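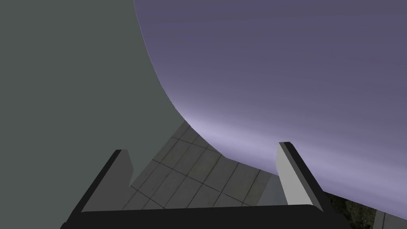 Randi Viklund says the lockers should have gone to the shelter without doors, and that she'd have told us so in the spring if anyone had sent her the drawing. Her point is that guests coming in at eight at night with a bag and a wet coat want hooks and an open shelf, and that a door with a latch is one more thing to bang at five in the morning when the early shift people get up. I wrote that down word for word while she was still on the phone, so it goes first.

May, twenty past nine in the evening. Long day, good day.

Where we are. The Zemdale overnight room needs 36 lockers, one for each bed, and we have finished carcasses for the first batch stacked along the back wall with the backs on and the shelves in. Eduardo did most of the gluing up and I have to say his corners are better than mine. The doors are cut but not hung, so Randi's call came at exactly the right moment, or the wrong one, depending on how you feel about the stack of doors.

I talked it through with Eduardo and Jhair over sandwiches. Jhair slept in a room like that for most of a winter, years back, and he likes a door. He said a person sleeps better when the shoes are shut away. Eduardo thought of hanging the door on the lower half only and leaving the top open with two hooks, and we all rather liked that (it uses the doors we have, cut down, and the latch can be a plain magnet catch, which hardly makes a sound). I called Randi back and she said she could live with it. From Randi that is close to applause!

Money. The supper at Marquez Hall brought in $2,572 before we paid for anything, and the raffle added $787 on top of it, mostly thanks to Rowena, who will not let a person leave the building with a five in their pocket. Hinges and catches came to $378. I had budgeted less, but the cheap hinges we tried on the sample sagged after a week of opening and closing, and I don't want to be driving out there every month with a screwdriver. 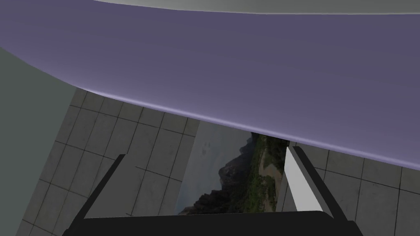
Lumber is the bigger bill and I still don't have the final number from Skinetti, so I'm leaving a blank line for it at the bottom of the ledger page and will pencil it in when the invoice comes. Dilwyn has offered his truck for the delivery — two trips at least, and he would like the loading dock clear before seven in the morning so he can get to work after.

Finish. The first coat on the sample went on too thick and stayed tacky overnight. Thinner today, two coats, light sanding in between with the fine paper. Much nicer to the hand. Please, whoever is in next, wipe the dust off properly before the second coat, and use the good brush and wash it.

Numbers on the lockers: Rowena asked whether we could use names of trees for them, as the Sirum house did with its rooms. I think it's a lovely idea and I also think the night staff will want plain numbers when they're checking people in with a line out the door. Could do both, a number up top and a little tree on the lower door. I'll ask them when I drop off the sample.

To do next time in:
Cut down the doors (Eduardo has the new height written on the bench)
Buy hooks, two per locker, with the rounded ends
Call Skinetti about the invoice
Sample locker over to Zemdale, let Randi bang on it
Return the two borrowed clamps to Dilwyn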